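The Urnmont workshop opens its doors one afternoon each March, and this year the Clitow line had most of the floor. Clitow is a two-finger gripper for light assembly arms, designed at Condadum and built here in batches of 75. Visitors got a short talk, a pair of safety glasses and as much bench time as they could stand.

Elsa Dahlgren, who runs test engineering, gave the talk. Her subject was wear. A gripper on a parts-sorting job closes 3,000 times in a shift, and the hinge takes most of the punishment. The first units came back from Farquharson, a packaging plant two counties over, with play in the joint after 107 shifts. The motor and the control board were fine. The barrel had worn oval.

The fix was a harder bushing and a longer barrel. It added weight, and the arm's payload figure had to be cut to match. Dahlgren put both numbers on the whiteboard and left them there.

Next came the wrist camera. It is mounted close in, so the hand takes up a good part of its view, and operators tend to complain about that during their first week. Dahlgren's answer is that the software needs to see the hand and the work together. 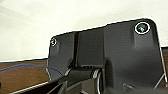
Calibration takes a little longer with the camera this close. The arm runs through 300 poses, the software solves for the offset, and the result is stored on the controller. If anyone loosens the mount, the whole routine has to be run again. One visitor asked whether it could be done with fewer poses. It can, Dahlgren said, but the error grows near the limits of the wrist, and that is where Farquharson does most of its picking.

The new hinge goes out to customers this summer. Older units can be refitted at the Urnmont bench.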